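Re: [Greifer-Liste] Parallelbacken oder weiche Finger für Kistengriffe?

Hallo zusammen, der Panda ist wieder dran!
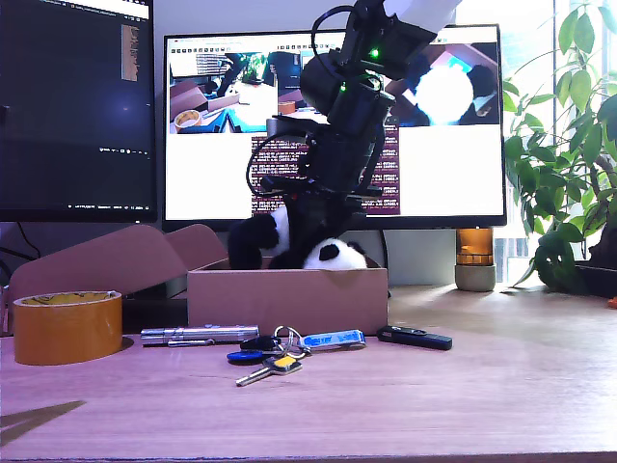
1. Zum Greifer selbst

Sarla Bhatt schrieb am Donnerstag:
> Ich hab den Gritden jetzt zweimal bestellt und zweimal wieder
> storniert, weil ich mich nicht entscheiden kann. Bei uns geht es
> fast nur um weiches Zeug aus offenen Kartons, Plüsch, Beutel,
> mal ein Schal. Kommt man mit den normalen Fingern überhaupt
> sauber an der Kartonwand vorbei? Und wie macht ihr das mit den
> Kameras, eine oder zwei? Der Jalel wäre halt deutlich billiger.

Sarla, nimm den Gritden und storniere bitte nicht noch mal :-) Ich hab beide seit Februar im Wechsel am Arm gehabt, und für Plüsch in der Kiste ist der Abstand doch größer, als ich gedacht hätte. Der Jalel hat die kräftigeren Backen, klar, aber er baut unten so breit, dass ich an der Wand ständig den Karton mitgenommen habe. Einmal ist mir die ganze Kiste hochgekommen und der Arm hat sie seelenruhig über den Tisch getragen (mein Kollege fand's toll, ich weniger).

Ich hab 311 Griffe mitgeschrieben, verteilt auf beide Greifer, immer mit offenen Klappen. Beim Jalel war es meistens die Kartonwand, wenn was schiefging, beim Gritden eher, dass er nur ein Ohr oder einen Arm erwischt hat und das Ding beim Hochfahren wieder rausgerutscht ist. Das kriegt man mit 10 mm mehr Tiefe ganz gut weg. Die Tabelle schick ich dir gern, die ist aber ein ziemliches Durcheinander, ich hab mittendrin die Spalten umbenannt.

2. Kameras

Zwei, unbedingt. Ich hab mir beide Bilder nebeneinander auf den großen Monitor gelegt, links den Blick auf den Tisch, rechts die Nahansicht, und dazwischen das Terminal. Mit der Tischansicht allein siehst du zwar, wo die Kiste steht, aber sobald der Greifer drin ist, verdeckt er dir alles. Und die Nahansicht allein macht einen wahnsinnig, da ist bei so einem schwarz-weißen Vieh irgendwann alles nur noch Fleck!

Was ich noch nicht gelöst habe: Beim Panda haut mir die Segmentierung gern die schwarzen Pfoten weg, wenn die schwarzen Finger direkt danebenliegen. Hat da jemand was Besseres als helles Klebeband um die Fingerspitzen? Das hält bei mir genau bis zur Mittagspause.

3. Controller

Ich fahre nach wie vor mit dem Pandey, bin aber nicht verheiratet damit. Den Jondia hatte ich vier Tage hier, schöne Oberfläche, nur die Kraftbegrenzung ließ sich bei mir nicht fein genug einstellen. Kann gut sein, dass das an meiner Firmware lag. Wer den laufen hat und weiche Sachen greift, bitte mal melden, mit Parametern!

Als Nächstes will ich an den Kleinkram, also Schlüsselbund, USB-Stick und die schmale Taschenlampe, erst vom Tisch und dann aus dem Karton. Vor dem Schlüsselbund graut mir ein bisschen. Hat den schon mal jemand mit weichen Fingern versucht, Sarla, du vielleicht?

Viele Grüße in die Runde
Henning

PS: Die Adapterplatte für den Gritden hab ich als STEP-Datei. Einfach kurz anschreiben, über die Liste geht der Anhang nicht durch.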